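Handover bench, left gripper dropout – March 2024, Tuesday

Phone handover, left arm to right. Notes by L. Kyei, with Lihua Guo on the stop button. 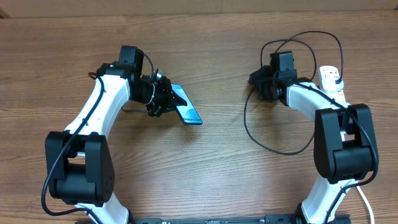
Fault

Left gripper lost torque during the hold, before the right arm had closed on the phone. Happened on 2 runs this morning. Phone fell both times, short drop onto the table, no damage to the glass. The controller logged a communication timeout on the left gripper servo and nothing else. No current spike, no temperature warning. The arm joints stayed powered and held position.

The part I don't like: after a timeout of up to 300 ms the servo comes back with torque off, and the Kotero script carries on as if the grip were still good. The right arm then closes on air and reports a completed handover.

Checks so far

Swapped the servo ID in software to rule out an address clash. No change.
Moved the left wrist by hand through its roll range with the bus monitor running. Packets drop near the end of travel, on the side where the short cable at the wrist is pulled tightest.
Reseated the connector at the gripper end. Better, but drops still show up at full roll.
Right gripper through the same range: clean.

Suspect the crimp or a broken conductor close to the plug. Lihua thinks the lead is simply too short for this pose – possible, and a longer one would cover both cases.

Until fixed

Left wrist roll limited in the config. No handovers with the phone, use the foam block. Hands stay off the table while the arms are enabled, including for picking up drops.

To do

Make up a longer lead and run 100 wrist cycles on the monitor before lifting the limit.
Kotero: any gripper timeout must halt both arms. Lihua has the branch open.
Tidy the loose cables by the right arm while the power is off.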